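Cleaning old painted wooden toys without wrecking the paint?

posted by Bresia, 11th December

Hi all. Clearing out my aunts place in Zeltthorpe and there's a big tub of old painted wooden toys, animals, a pull-along train, stacking rings, lots of loose blocks. Been in a garage for ages. Smell musty, a bit sticky in places, gray grime in the corners. Paint mostly good though.

Want to give them to my daughter who is 4 and still puts things in her mouth now and then. What do I clean them with? My mother in law says bleach. My sister says vinegar. Tried a baby wipe on one ring and a bit of red came off on the wipe, so now I'm scared to touch the rest.

Also do I need to worry about lead? No brand on anything that I can find. Thanks, sorry if this has been asked, search isn't working on my phone.

Codari

Vinegar. Half and half with water, wipe, done. Did all ours that way and they were fine. Bleach is overkill.

Joon-young Bae

Please hold off on cleaning until you've sorted out the lead thing. No brand, unknown age, paint that rubs off, kid who mouths stuff. I wouldn't hand those over yet. The swab kits from the hardware store are ok for a first look but they miss things, so don't take a negative as the final word. Your county health department may test or tell you who does. Ours mailed a form and it took a while but it was not a big deal. Until then keep the tub closed, up high, and wash your hands after going through it. And that ring you wiped, bag it.

No sanding either. Not even a quick touch with fine paper on the rough bits. If the paint does have lead in it you've just made dust.

If they come back clean, this is what I do. I fix up toys for the church sale so I've done a lot of them.

Sort first

Good paint in one pile, flaking paint in another, bare wood in a third. Flaking ones don't get washed, they go on a shelf as decoration or get thrown out. Sounds harsh but there's always more blocks.

Dry brush

Old soft toothbrush, outside if you can. Get into the corners and the wheel holes. Takes off more than you'd think and no water involved.

Damp cloth, not wet

One drop of dish soap in a bowl of warm water. Wring the cloth right out. Do one side, dry it, next side. Never soak, the wood swells and the paint lifts along the edges, then you've got a whole new problem. Same for the dishwasher, don't. Second cloth with plain water to get the soap off.

Scuffs and nicks

Dark marks on the edges usually won't come out and I leave them. A blue block with scuffing like this is just what blocks look like after a few kids, I wouldn't repaint for it.

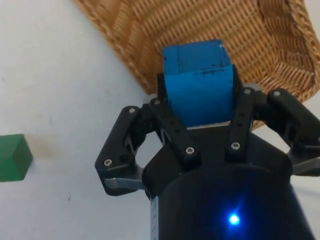

Drying and the smell

Spread them on a towel with gaps, out of direct sun, turn them over after a few hours. Leave overnight at least. For the musty smell put them in a box with an open dish of baking soda, lid on, couple of days. Change the soda and go again if it still smells. Anything with fuzzy mold growing on it I'd toss.

Storage after, something that breathes. Basket or cloth bag. Plastic tub with a tight lid is probaly how they got musty to begin with.

On vinegar, a little in the water is ok on bare wood but I've had it dull old glossy paint, so test underneath someplace first. Bleach no.

Uniyal

Agree w/ the lead testing, we skipped it with a crib and I still feel bad. Check the train for loose pegs and small wheels too, old glue gives up. I pull on everything pretty hard before a kid gets it. The sticky patches might be old sticker glue, cooking oil on a rag gets it off, then the soapy cloth. Let us know what the test says

Contact us | Copyright, all posts belong to their authors | Back to top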